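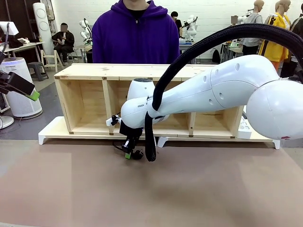

Last edited Aug 12, 2021

Kiver braided cable sleeve kit — review after the snag

Short version. Good sleeve, poor clips, bad instructions. Ours let go in the middle of a run and the loop caught on the shelf. Nobody hurt, one cable scrap. If you've got this kit on an arm that works near people, go and check your clips before you read the rest.

Bought in February from the Drinville web shop. Comes as a length of thick black braid, a bag of plastic clips, end collars, and a leaflet folded so small it tears when you open it. We put it on the right arm, from the shoulder up over the top and down to the wrist. Big loop. The leaflet wants a big loop, so the wrist can turn without pulling.

First three weeks, lovely. I'll give them that. Slides nicely, doesn't scratch the white covers, doesn't fray if you seal the end with a hot knife (do this outside, it stinks). Much tidier than the cable ties and tape we had before. Signe Viklund fitted it in a morning and she is not patient.

Then the fault. Run 1330 of the shelf job. Right arm reaching into one of the open compartments, gripper down, usual slow speed. The clip nearest the wrist popped open. No noise, or none you'd hear over the room. The slack dropped down next to the gripper and went in behind a divider. Arm backed out, loop stayed where it was.

What should of happened is the arm feels the pull and stops. It did stop, but late. Our force limit was set for knocks, a hard bump against wood, and a soft cable stretching out slowly doesn't look like a knock. By the time it tripped the shelf had shifted on its platform and the connector was bent. Signe hit the stop button at more or less the same moment. So part of this is our fault and I don't want to put all of it on Kiver.

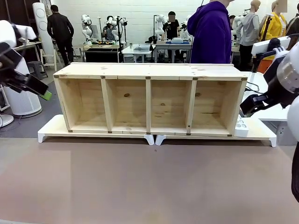 The shelf itself came out fine. Plain pine, just its knots and the small brown joint marks, no damage I could find, pushed it back into line and carried on with a spare cable next day. It's the thing that would worry me if it had been a sleeve or a hood string in there instead of a divider.

Back to the clips. Snap type, one small tooth. Took four of them off and bent them open and shut by hand. Teeth worn smooth on all four. The braid moves a bit on each turn of the wrist and files them down, I think. Didn't put it under a microscope. The leaflet says nothing about checking or replacing them, just "press untill click".

Wrote to Kiver. Reply came quickly, polite, offered a free bag of the same clips. Asked if they do a screw type. No.

What we've done since:
Clip nearest the wrist swapped for a Dinberg strap with a buckle. Ugly, holds.
Smaller loop. Wrist still turns far enough for our job, might not for yours.
Pull limit turned down on the way out of the shelf.
Tug on every clip before the first run. Takes no time.

Åberg do a similar kit with metal clips, costs a fair bit more, haven't tried it. Would like to hear from anyone who has.

Sleeve: 4 out of 5. Clips: 1. Leaflet: no score. Would I buy it again — the braid yes, by the metre, with someone else's fixings.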